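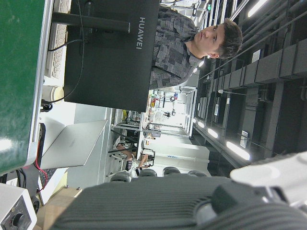 Two owners of the Rinosach shared desk wrote to us that the cables behind the monitor were the part they kept putting off, and one of them asked for that job to come first in this guide. It now does.

Section 4. Setting up a shared desk

4.1 Routing the cables

1. Turn off the monitor and unplug it at the wall.
2. Run the power and video cables down behind the monitor stand. Leave enough slack for the screen to tilt.
3. Gather spare length into one bundle and fasten it with a Dendach strap.
4. Keep the bundle away from the front edge of the desk.

Note: The desktop is 1,416 mm wide. A cable longer than 600 mm past the stand will need a second strap.

Caution: Do not run cables under the feet of the stand.

4.2 Placing the monitor and laptop

1. Set the monitor with its back toward the middle of the desk, so that people can work on both sides.
2. Place the laptop beside it and open the lid fully before checking for clearance.
3. Put the keyboard next to the stand when it is not in use.
4. Sit down and check the height. If you have to lift your chin to read the top line, lower the screen.

4.3 Cups and small equipment

Keep drinks in a cup with a flat base, at least 36 cm from any power supply. Small devices with knobs or switches should face the person who uses them.

Caution: Wipe up spills before you plug anything back in.

Replacement straps (part 76) can be ordered from the Geddes parts counter in Riltidthorpe.

Section revised 15/02/2026.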